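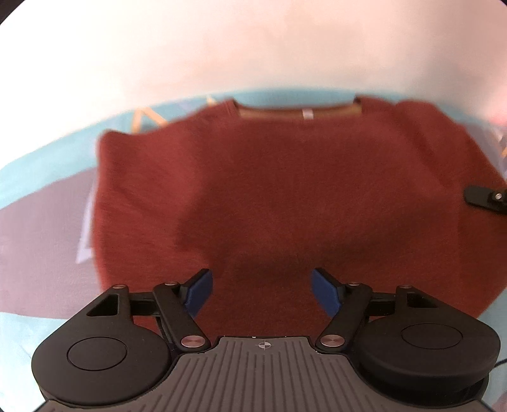

Wednesday evening, 01/03/2023

Well, the gripper let us down again, and I've been sitting here with my tea going over it when I ought to be in bed. We had got as far as the rust-red sweater, which I've grown rather fond of (it's the fuzzy kind my grandmother would have worn to shovel snow), and the morning went so nicely that I let myself think about going home early. Silly me!

After lunch the left finger started coming back late. You squeeze, both jaws close, you let go, and the right one opens like it should while the left one hangs on for a moment, as if it can't bear to part with the knit. Then it jumped open all at once and pinched the side of my thumb in the linkage. No blood, just a sore red line, but I put it in the Dorkwood safety book anyway, and I'm glad I did, because leafing back I found nearly the same note from last June.

The log had us at 2,396 closes on those pads, and the Killar sheet says to check the pivot pins every 1,000. We had missed two checks, and I can't blame anyone else for that, the sheet hangs right over my desk. I've tied a red tag on the tool and written to Deligiannis for new pins. Tomorrow I'll fold by hand, and ask whether Rivatura can lend us their spare until the parts come. Must remember to buy bandages.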